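Two-arm rig: zip bag closes with a gap at one end, gripper cable pulls on the wrist
Posted in Robotics & Automation > Home builds and shared workshops
Tags: bimanual, grippers, thin film, cable routing
Viewed 2255 times

Posted by pelari_bench

We have a two-arm setup on a table in a shared workshop, and I am trying to get it to handle clear plastic bags reliably. The task is to hold the bag, get the contents in or out, and press the strip closed. Rigid items on the same table are no trouble. Film is.

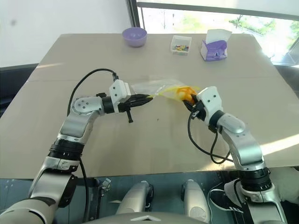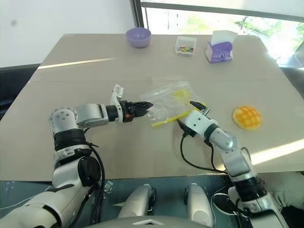 Bag held between both grippers (first) and flat on the table with the bun beside it (second).

Two faults, probably unrelated:

1. When the right gripper runs along the strip, the last 15 mm often stays open. Same end each time. More closing force does not help; the fingers then drag the whole bag along the table.

2. The cable to the right gripper hangs in a free loop. Past a certain wrist angle the reported wrist torque rises with nothing in the fingers, and my contact threshold trips early.

Control is position mode with a torque limit, driven from a Traser board. Finger pads are the hard black ones that came with the grippers. I would prefer not to add a fixture to the table, as other people use it in the evening.

Is there a known way to do this with two parallel grippers, or do I need different fingers?

Posted by malora_shop
Marked as accepted by the poster

Keep the grippers. Change the pads and the sequence.

Pads: hard fingers on film give you a line contact that slips as soon as the load changes direction. Glue 1 mm silicone sheet to the inner faces and re-zero the gripper afterward, otherwise your closing width will be off by twice the sheet thickness.

Sequence: the open end is most likely where the right gripper starts. It lands past the end of the strip and begins moving before it has closed fully. Try this:

Hold the opposite corner with the left gripper, on the strip itself if you can reach it.
Close the right gripper at the near end and wait until the width reading is stable.
Back up 10 mm toward the open end, still closed. The film will wrinkle slightly.
Only then travel toward the left gripper, with light tension from the left.
Stop short of the left fingers, release left, finish the stroke.

The tension matters more than the force. If the bag lies slack on the table, the strip buckles ahead of the fingers and the two halves go out of line. Lifting the strip a little off the surface also removes the table friction that is fighting you.

Cable: fix it at the forearm, leave enough slack for full wrist rotation, and fix it again at the housing. Move the wrist through its range by hand before tightening anything. Then log the no-load torque over the same path and subtract it.

Posted by cheetham_88

Use slider bags. We changed over in April and stopped thinking about it.

Posted by pelari_bench

Slider bags are not an option here, the bags are given. The pads and the back-up move fixed most of it. The remaining misses are all on bags that start with a fold across the strip – I will open a separate thread for that. Baseline subtraction works, although I had to record it again after moving the cable clip.

Posted by traser_user

What adhesive did you use on the silicone? Cyanoacrylate peels off mine, even with primer.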